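Comparatif pinces et caméras : point d'étape pour Marek Šindelář

Bonjour Marek,

Tu m'avais demandé quelque chose de court et sans jargon, je vais essayer (le court, je ne promets rien !). On en est au mois de mars, les deux modèles de pinces à main sont passés entre toutes les mains de l'équipe, et je commence à avoir un avis assez net.
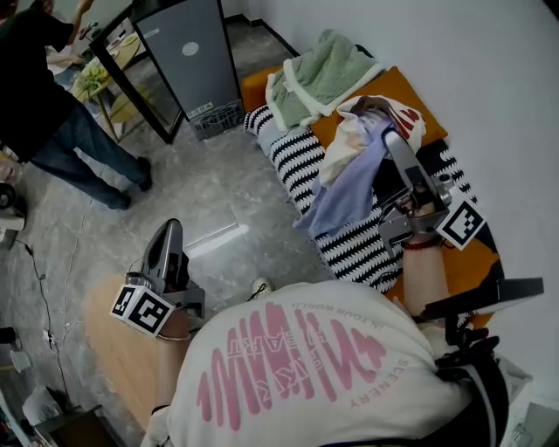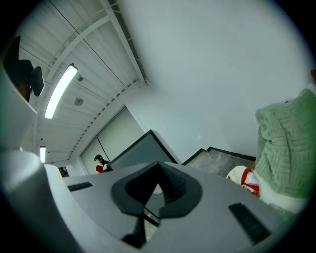

Essais textile dans la pièce au lit : une pince dans chaque main (première vue), puis la vue depuis une pince.

Pour mémoire, on compare la Jernell et la Droltoment, avec la même consigne pour tout le monde : prendre un linge souple, le déplacer, le poser, recommencer. Le tissu, c'est ce qu'il y a de pire, et c'est bien pour ça que je l'ai mis en tête du programme. Un gobelet pardonne beaucoup, un linge froissé pas du tout : on attrape deux épaisseurs quand on en veut une, ou alors on pince la couverture avec et tout le lit suit...

La Jernell est celle que les gens reprennent spontanément. Elle est légère, la gâchette est douce, et après 30 minutes personne ne me réclame de pause. Par contre le jeu dans l'articulation m'embête : il augmente au fil des séances et il faut resserrer la vis, sinon la mesure d'ouverture dérive. La Droltoment ne bouge pas d'un poil, mais elle tire sur le poignet et j'ai eu deux remarques là-dessus dès le premier jour. Je voudrais tester un contrepoids avant de la condamner.

Côté caméras, le grand angle monté sur la pince fait du bon boulot. On récupère énormément de contexte, le plafond, les murs, les gens qui passent au fond, et pour retrouver la position c'est plutôt une chance. Le revers, c'est que la pièce bavarde un peu trop : les tubes fluorescents entrent dans le champ dès qu'on relève le poignet et l'exposition automatique s'affole. J'ai bloqué l'exposition sur les 10 dernières séances et c'est nettement mieux. Les cubes à marqueurs, eux, se suivent bien de dessus, sauf quand l'opérateur se penche à fond et les cache avec son épaule. Il me faudrait une deuxième vue fixe, de côté.

En volume, on a enregistré près de 3000 prises. Je n'ai pas encore tout relu (loin de là), et le tri prend plus de temps que prévu : le logiciel Malý perd la synchro entre main gauche et main droite quand une séance est trop longue. Je coupe donc en séquences plus courtes et je recolle après, c'est pénible mais ça tient. Etska nous a promis un correctif pour avril, je te dirai.

Ce qu'il me faudrait de ta part :
Un accord pour 4 jeux de doigts de rechange, le caoutchouc s'use vite sur les tissus rêches.
Une caméra fixe de plus, même modèle que celle qu'on a déjà.
Ta réponse sur la prolongation de la salle, que je puisse caler les essais avec la vaisselle.

Sur le budget, rien à signaler, on est dans les clous et la ligne déplacements n'a presque pas été touchée. Si tu passes nous voir, viens plutôt vers 14 h, c'est le moment où les deux postes tournent, et tu pourras essayer la Droltoment toi-même et me dire si ton poignet est d'accord avec les autres !

À bientôt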